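Rigid Refractory Board: Cutting, Sealing and Storage
Darnden Community Help, Kilns and Furnaces section

Replacing the door lining in a small front-loading kiln: can board be laid over the old brick?

Posted by Lempi Rautiainen, May 11, 2020

Our studio operates a front-loading kiln with a door lined in soft insulating firebrick. The brick has spalled along the latch side, and several pieces have lost up to half their thickness. The kiln is fired to 1264°C at most, and it has completed 182 firings according to the log kept with the controller.

The supplier, Akbari, has offered us ceramic fiber board in one-inch thickness. I would like to know the following before placing an order. May the board be fastened directly over the remaining brick, or must the brick be removed first? Is a coating needed on the hot face? Should the board be cut before or after it is hardened? The door frame is mild steel and is in sound condition. The existing anchors are of an unknown alloy.

Please note that the kiln is indoors, in a room with an extraction hood, and that students are present on weekdays.

Colette Mallet

The remaining brick should be removed. A door that has lost material unevenly will not give the board a flat backing, and board that is supported only at high points tends to crack across the middle when the door is closed firmly. Overlaying also moves the hot face forward, so the door may no longer close against its seal.

The following procedure has served at our site.

Switch off and lock out the power supply. Allow the kiln to reach room temperature. Remove the brick in sections, dampening it lightly with a spray bottle to hold down dust. Wear a fitted respirator rated for fine particulates, together with gloves, eye protection and long sleeves. Do not sweep dry. Use a vacuum with a high-efficiency filter, and place waste in sealed bags marked with their contents.

Cut the board before any hardener is applied. A fine-toothed hand saw or a sharp knife drawn along a steel rule gives a clean edge. Hardened board chips at the corners and blunts the blade quickly. Leave the gap specified by the manufacturer between adjoining pieces and fill it with compressed blanket.

Brush or spray the hardener onto the hot face and the cut edges only. If the full thickness is saturated, the board loses some of its ability to flex with heat and may warp. Let it air dry overnight, then heat the empty kiln slowly with the vents open. Our first step is a hold of one hour at 100°C, and we do not exceed 700°C on that first firing.

With regard to the anchors, please replace them. An anchor of unknown alloy should not be relied upon at your temperature. Ceramic anchors are available from most suppliers, and you should ask Akbari to confirm the rating in writing. Ask also for the continuous-use rating of the board. The classification temperature printed on the carton is a higher figure and is not intended as an operating limit.

Since students are present, the removal work should be scheduled for a day when the room is closed.

Jusach

We put board right over brick on a test kiln and it held for 5 firings, then the bottom corner let go. Would not do it again. It was a cheap job and we only wanted to get through November.

Agree on cutting first. I never bothered with the coating on the door, only on the floor where shelves get dragged. Door face got a bit fuzzy but it kept its heat. Probably depends how often you open it.

One more thing, order an extra sheet. Corners get knocked in the van.

Page gallery

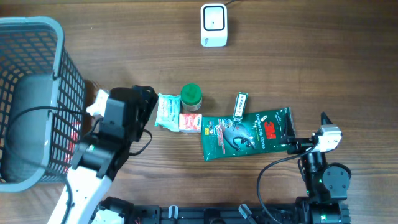
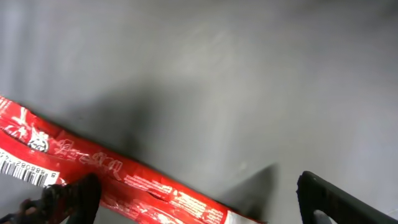
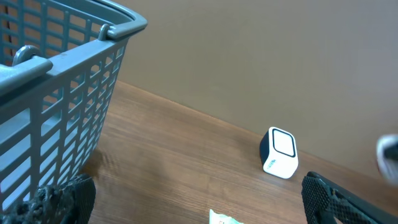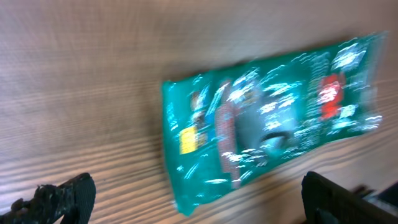 Can partly used hardener be kept for a later repair?

Partly used hardener may be kept if the lid is closed tightly and the container is stored indoors, above freezing and away from direct heat. Write the date of opening on the lid. Before the next use, stir the liquid slowly and inspect it. Material that has turned to gel or contains hard lumps should be discarded in accordance with the safety data sheet, and it should not be thinned with water in an attempt to recover it. Liquid that has been poured into a tray for brushing should not be returned to the original container.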